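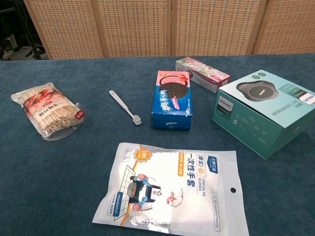
How much of a small mixed parcel is empty space? In the parcels measured for this study, the median was 60 percent of the inner volume of the carton.

Papers > Packaging and Transport > Void Space in Mixed Parcels > Section 4

4. Results by type of content

Figure 4. Small household goods of mixed shape, including a cookie box, a toothbrush and a package of chopsticks.

The sample consisted of 178 parcels sent from the Clirnlow warehouse over seven weeks. All were packed by hand in one of the stock cartons supplied by Dierckx. Inner volume was taken from the carton drawings. Content volume was taken as the sum of the smallest rectangular boxes that would enclose each item, so that the figures given here understate the true void for round or tapered goods.

Of the 178 parcels, 131 held at least one item that was long in relation to its other two dimensions. Chopsticks and toothbrushes are typical of this group (Figure 4). The longest item fixed the length of the carton, and because the stock range changes all three dimensions together, a longer carton was also wider and deeper. The remaining space was filled with paper. Void fraction in this group rose with the length of the longest item and showed little dependence on the number of items.

Parcels made up only of rigid boxes behaved differently. Boxes of unlike size could usually be turned so that one face lay flat against the carton wall, and the void was then concentrated at the top, where it can be removed by scoring and folding the side walls. Soft packages, such as disposable gloves, were harder to class. They took up gaps between other items when placed last, but were often placed first by the packers and then held their full nominal thickness. The order of packing was not controlled, and the effect could not be separated from that of the packer.

Michiels, working with the Gralleo carton range, reported lower void values than those found here. The Gralleo range includes two flat formats with no equivalent in the Dierckx stock. A direct comparison would require the same orders to be packed in both ranges, which was not done. The Drekix packing software was run on the recorded orders in April and selected a smaller carton mainly where the order contained no long item. Its selections were not checked by trial packing and are left out of Table 3.

Correspondence: Jozef Michiels | Posted July 30, 2018 | All rights reserved | Back to top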